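**Handout 4: notes for the Totora open day**

Feb 27, 2023

We visit the Totora lab in two groups. Read these notes first and bring them with you.

The demonstration covers simulated tabletop work. One arm works at a table in a furnished room, and the task involves a bowl. The staff run each task 25 times and log every attempt.

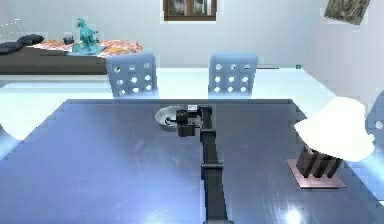 Terms you will hear:

- *Episode*: one attempt, from start to reset.
- *Reach*: the arm's move toward an object.
- *Grasp*: the closing of the fingers.

Write down one question on lighting and one on grasping. Hand in a one-page report in May.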